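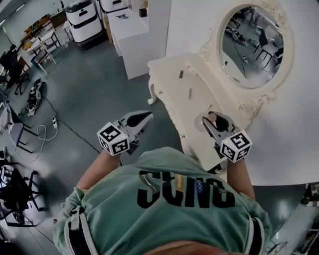
Lenka Rusnák reckoned the whole kit would pay for itself inside 15 sessions, and said so before I had my coat off. I asked which sessions, and whose wages were in that sum. She promised to send the figures.

This was the open afternoon at Runville, where Bevanholm is showing its Multau set: two hand-held grippers with a patterned white cube on each, to be hired by the week. You pick small things up, and a robot is meant to learn from it later. The hire is 110 a week, plus 200 deposit.

I had a go. The grips are comfortable enough, but my wrists ached after 5 minutes — and the brochure talks of full working days. Small objects on a dressing table are one thing. My packing bench is another, and I saw no robot repeat anything a visitor had done.

The figures haven't come yet.

3 shares | 2 comments

Recent visits
Label printers at the October trade fair
A morning at the box works

We use cookies. Accept or manage settings.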